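Can a Machine Tidy the Living Room Yet?
Photo gallery
Text and photos: Colton Thibodeau
June 28, 2018

People have been promised a house robot for as long as most of us have been alive. What we have so far is a vacuum that gets stuck on the rug fringe and a lot of videos played at eight times normal speed. I wanted to see the ordinary jobs at ordinary speed, so I spent time with Kieran Heywood, who runs the home tasks project at Nistuma. The project started in February and has a list of 148 chores, all small. Pick up the remote. Push in the chair. Wipe under the lamp. The gallery keeps to one corner of one room, and most of the views are from the gripper's own side of things.

Remote controls are on nearly every list of this kind. They are light, they have a regular shape, and every house has one in the wrong place. Heywood says a grip near the middle is usually fine. A grip too close to one end lets the other end swing down, and then the arm has to put it back and start over. Black plastic on dark furniture is also harder for the software to pick out than people expect.
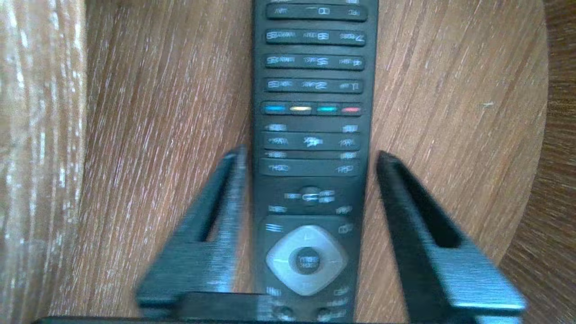
The fingers on either side of a TV remote, still open. The colored keys are well past the fingertips.

I asked how long a pickup like that takes. The target on the project sheet is 24 seconds from the command to the object set down somewhere else. A person does it in one or two and doesn't look. Heywood doesn't mind the gap much. His view is that slow is acceptable in a house if the thing can be left alone, and being left alone is the part that isn't ready. For now somebody sits near the stop button the whole time.

The next group of chores is harder, and it all has to do with what is near the floor. Thin table legs are easy to bump. Cords are worse. A cord has no fixed shape, it can be attached to something expensive, and pulling on it is usually the wrong move. The project has cord work listed under "later," together with curtains and bed sheets. 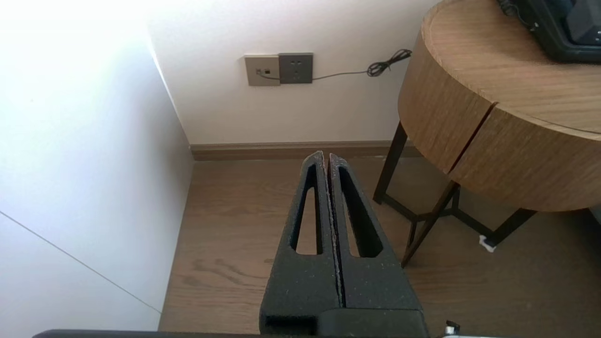 Corner of the room, with the gripper closed. Wall outlet, coiled black cord and a round side table on thin black legs.

A person cleaning this corner would move the cord with a foot, run a cloth along the baseboard and be finished. For a machine it is several jobs, and each one needs its own plan. Heywood's group compared notes with Loltberg, a company that tried a similar arm for restocking shelves. Their shop version did better, mostly because a shelf is the same shelf every morning. They logged 2,000 pickups before they moved on to a second kind of package. A living room gets rearranged by whoever lives in it.

Furniture itself is the last part of the list. Nothing heavy is being lifted. The jobs are nudging, steadying and wiping, and they call for touching a surface with a known amount of force, then stopping. Wood with curves in it is a good test, as there is no flat face to line up with and the right angle changes every inch.

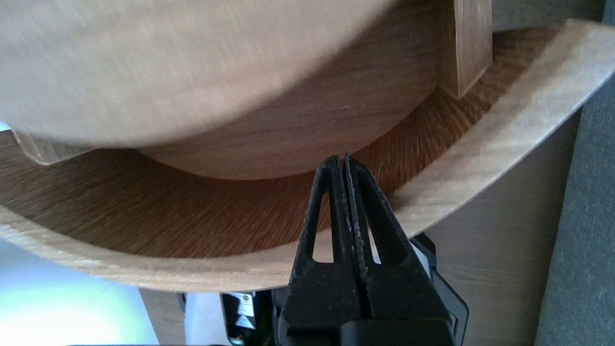

Touch is where Heywood thinks the next few years will go. Cameras are cheap and good already. Knowing how hard you are pressing is still a matter of guesswork on many arms, and a scratch on somebody's table will end a product faster than a slow pickup will. He would rather have an arm that gives up early and asks for help.

As for my own question, the answer I came away with is no for the house and partly for the shop. I'd let a machine hand me the remote if I weren't in a hurry. I wouldn't go out and leave it with the cords.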